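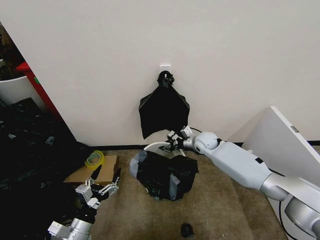 A black plastic bag on an adhesive hook: the modern household's idea of a permanent solution.

The Drawer, the Hook and the Bag of Bags

By Rehema Temba
Jan 20, 2026

My mother-in-law, Gladys Okoth, keeps her plastic bags folded into triangles. She does this at the kitchen table in the evening, pressing the air out with the side of her hand, and the triangles go into a cookie tin in which there has never, in my time, been a cookie. I keep mine in a bag. The bag is inside another bag. We have been polite about this for years.

I started asking people how they store their bags last July, after a dinner where the subject came up and two grown men stopped speaking. One was Dennis Mwakyusa, who teaches high school chemistry and believes every bag should be tied in a loose knot before it is put away. The other was his brother-in-law, Apolinar Zavala, who believes knots are what's wrong with this country. By dessert they had moved on to the dishwasher, where it got worse.

Every home has a system, and every system was set up by one person and is being slowly wrecked by the others. In our house I am the wrecker. I have been shown the triangle fold. I can do the first two turns and then I'm holding something that looks like a failed paper hat, so I stuff it behind the sink.

There are products for people like me. The Wistis is a fabric tube with elastic at both ends, and you feed bags in the top and pull them out of the bottom, in theory one at a time. In practice they come out like a magician's scarves. The Onov is a plastic box with a hole in it and costs $38. I bought one. It is a very good box. It holds fewer bags than the bag did.

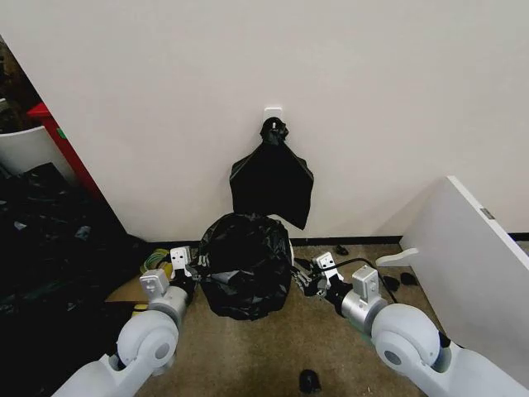

Nassoro Makori takes a harder line. He ran the Mohamedi hardware store for 40 years and sold, by his own reckoning, every storage gadget known to man, and he thinks all of them are a tax on guilt. "You buy the thing so you don't have to do the thing," he told me, while ringing up a shelf bracket for a woman who had plainly come in for a different shelf bracket. His own bags live in a coffee can in the garage. He wouldn't let me see it.

What Makori recommends is throwing most of them out, and he's right, and I can't. A bag is always about to be needed. There will be wet swimsuits, or a neighbor with too many lemons. My husband once measured our supply against our actual use and announced that we were covered until both children had finished college. I pointed out that one of them might go to grad school.

So in the fall I tried to reform. I cleared the space behind the sink and sat down with Gladys for a proper lesson. She was patient for the first few. Then she began taking mine out of my hands and refolding them without a word, the way you'd fix a toddler's shoes.

The Onov now holds batteries, some of which may work. Gladys has moved on to a second tin. And the bag of bags is back behind the sink, fatter than before, because when I finally ordered a set of drawer dividers from Treltis to sort the whole mess out, they arrived in nine separate plastic bags - good ones, too, with handles.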